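Chapter 7
Leads, Plugs and Power Strips: Keeping Small Things Charged

By the end of this chapter you should be able to
- trace any lead in your home from the wall to the device it feeds
- choose a sensible spot for a power strip and explain your choice to the people you live with
- coil a cable so that it comes apart again without a fight
- recognise a lead that has reached the end of its life

Key words: power strip, strain, coil, load, sheath, double adaptor

Before you begin

Put the book down for a moment and go and look behind your television, or under your desk, or at that one corner of the kitchen bench where everybody's phone seems to end up of an evening. Have a good look, and be kind to yourself about it. I have been teaching home skills at the Zallville centre for a long while now, and I've yet to meet the household that doesn't have a nest of black cable living somewhere behind the furniture, gathering fluff and the odd lost biro.

In Chapter 6 we dealt with the big appliances - the fridge, the washing machine, the kettle that trips everything on a winter's morning. They're heavy, they stay put, and you mostly know which plug belongs to which. Small devices are a different kettle of fish altogether (if you'll forgive me). They move about the house with their owners, their leads all look alike, and they get plugged in at the end of a long day by tired people who'd rather be on the couch.

My colleague Amna Jadoon, who wrote the exercises for this unit, likes to begin her own classes with a tangle. She empties a shoebox of leads onto the table and asks the group to sort out what each one is for. It's a noisy quarter of an hour and people do get rather competitive! What they discover is that pulling at the middle of a knot makes it worse, and that the quickest way through is to start at a plug and follow the lead along with your fingers. We call this tracing, and you'll be doing a fair bit of it.

7.1 From the strip to the phone

Every charging arrangement, however muddled it may look, has two ends. At one end is the supply, which in most homes these days means a power strip of one sort or another. At the other is the device. Everything in between is slack, and slack is where the trouble starts. Too little of it and the lead pulls tight, which puts strain on the socket of the phone every time somebody picks it up to read a message. Too much, and it slides off the table, gets caught round a chair leg, or is chewed by the dog (our old Rana went through three in one January, bless her).

Working on a clear table makes all of this much easier to learn. You can see the whole lead at once, and there's room for it to lie in wide, easy loops while you decide where it ought to go.
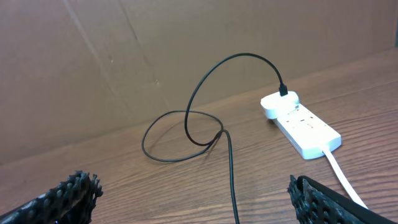
Charging at the table: the strip, the plug and the lead.
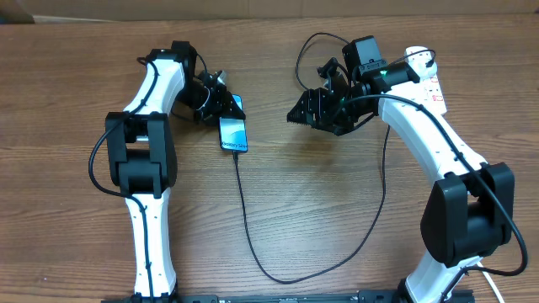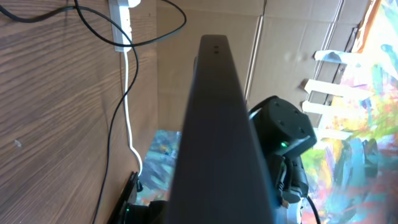 A good habit is to settle the strip first and leave it where it is. Put it somewhere you can reach the switch without stretching, well away from the sink and out from under rugs and cushions, where warmth can build up. Then bring the lead to the device, and only when both ends are happy should you think about tidying what's left over.

For the leftover length, make loose loops as wide as your hand and fasten them with a strip of cloth or a hook-and-loop tie. Please don't wind the lead tightly round your fingers or round the charger itself. It looks wonderfully neat, I know, but sharp bends are hard on the wires inside the sheath, and they usually fail right beside the plug.

7.2 Reading the label on the strip

Turn the strip over, with nothing plugged into it and the plug out of the wall, and look for the rating. It will be given in watts or in amps, and sometimes both. A strip marked 2,000 watts will look after a family's phones and tablets quite comfortably, but a heater is another matter, and heaters belong in a wall socket of their own. We'll work through the sums together in section 7.4.

Activity 7A

Choose one power strip at home. Draw it in your workbook, then trace each lead and write the name of the device at the far end. If you come to a lead that belongs to nothing at all, label it "unknown" and bring it along to class for Amna's shoebox.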